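Zodarwood Lab
September 24, 2024

Started a new set of demonstrations for the Minley project: moving pipette tips from one rack to another. Short thread on how we're doing it.

Two ways of showing the arm the task. One is by hand: put it in free drive, hold the wrist, and walk it through the pick and the place. The other is remote control from the desk with a handheld controller.

By hand is quicker to learn. Remote is slower, but your own arms stay out of the camera view, and that makes the recordings easier to use later. 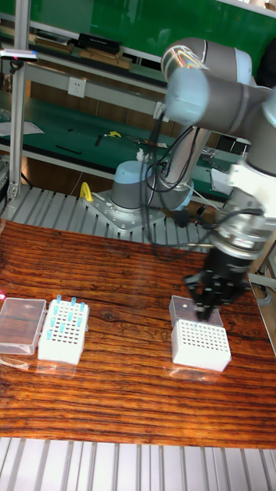

We save joint positions, gripper opening and video for every attempt. Failed ones too, with a tag. The Grasia set from January had only clean runs, and the policy trained on it had no idea what to do after a missed grasp.

Current total is 2436 attempts. 1300 of those are by remote control.

The hard part is the height. Come down a little too far and you push on the rack. Stop short and the fingers close on nothing. New operators get 9 practice runs before we keep anything they record.

We also ask people to pause above the rack before going down – a full second if they can. It gives the arm a clear point to line up from.

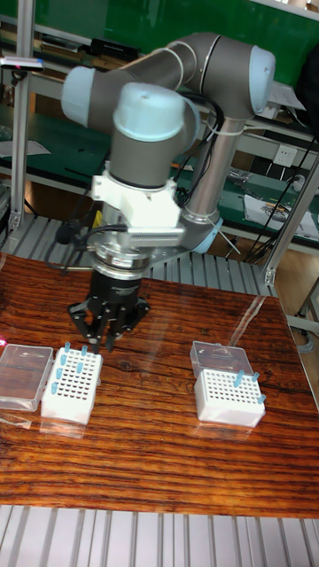 Tip transfer setup, gripper over the left rack.

We don't always start with the tips in the same holes. If every demo begins from one layout, the arm learns the layout.

Next up is the same task on the Yakubu bench with different lighting. Will post the success rates once we've run both.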